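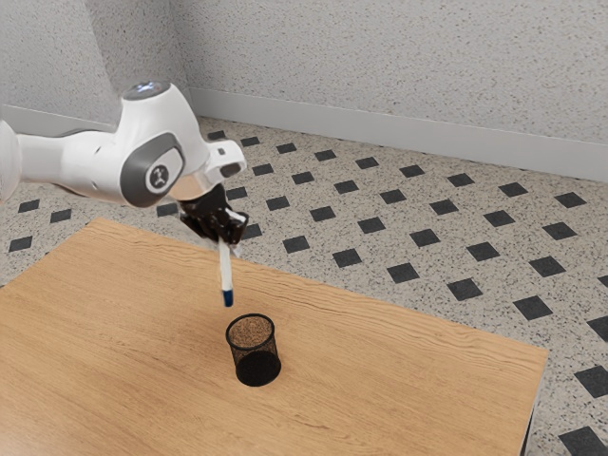 How to write a match preview for your local league

I've been writing previews for our amateur soccer league since April last year, and people keep asking me how I put one together every week without losing my mind. So I finally typed it all up! It takes me one evening, a pot of coffee and a pad of paper. You don't need to be a statistician, and you don't need a press pass (I've never had one).

I'll use a made-to-measure fixture from our own division, Trevlow at home to Hallar, so you can see how each step looks on the page.

Step 1: Get the last few results down

Write out the last six results for both teams, home and away in separate columns. Don't lump them together. When I did Trevlow I nearly wrote that they were in poor form, and then I split the columns and saw that every one of the losses had come on the road. At home they hadn't dropped a point. Completely different story, and I'd have looked pretty silly.

Put the scores in too, not just W, D and L. A team that keeps losing by one goal is a lot closer to a win than the table says.

Step 2: Check who's missing

Most clubs in a small league post something about injuries and suspensions a day or two before the game. Read both clubs' pages. If they don't post, send a message and ask. I got an answer from Hallar in ten minutes once, with their whole back line in it, which was very generous of them.

Only mention players who change something. If the backup right back has a cold, leave him out of it. If the goalkeeper is suspended, that's your second paragraph.

Step 3: Look at past meetings, but not too hard

I love this part and I always overdo it. Trevlow and Hallar have played each other 13 times in the league, and I could tell you something about every one of them (that 2-2 in the fog!). But half of those players have moved on or retired. Two seasons back is my limit now, unless there's a really good streak going.

Step 4: Pick one thing to hang it on

This is where my early previews fell apart. I'd have form, injuries, history, the weather, the new parking lot, everything in one big soup. Now I pick a single question and let the rest of it fit around that. For this one I went with: can Hallar defend corners? They'd let in four from corners in six games, and Trevlow have a very tall center half. Done, there's my preview.

If you're stuck, look at what each team needs. A team chasing the top spot plays differently from a team that's happy with a draw, and Kırmızıgül, who usually finish right in the middle, have spoiled plenty of title races in the last month of the season when they had nothing left to play for.

Step 5: Write the opening sentence last

I know, I know. But try it. Write the middle first, then go back and put both team names, the competition and your main point into one sentence. Mine came out as: "Trevlow have won every home game so far, and a Hallar side that can't clear a corner looks like the next in line."

Step 6: Make a prediction

Give a score! Readers come for the score. I went 2-0 to Trevlow. You'll get plenty wrong, and people will let you know, and it's all part of the fun. I keep mine in a spreadsheet, and out of my first 100 predictions I had the exact score in nearly 20. My brother-in-law thinks that's terrible. I was thrilled.

Step 7: Read it out loud and double-check the names

Spelling is the thing that gets you angry emails. I left the dots off Kırmızıgül for a whole season before someone kindly pointed it out, and I once called Cleditz "Clevitz" in a headline. Copy names straight from the club's own page and paste them in.

Check the kickoff time as well, then check it again on the morning of the game. Cleditz share their field with a youth team and their start times move around a lot.

How long should it be?

Four or five short paragraphs is plenty. If mine runs past one screen on my phone, I start cutting, and the history section is always the first to go.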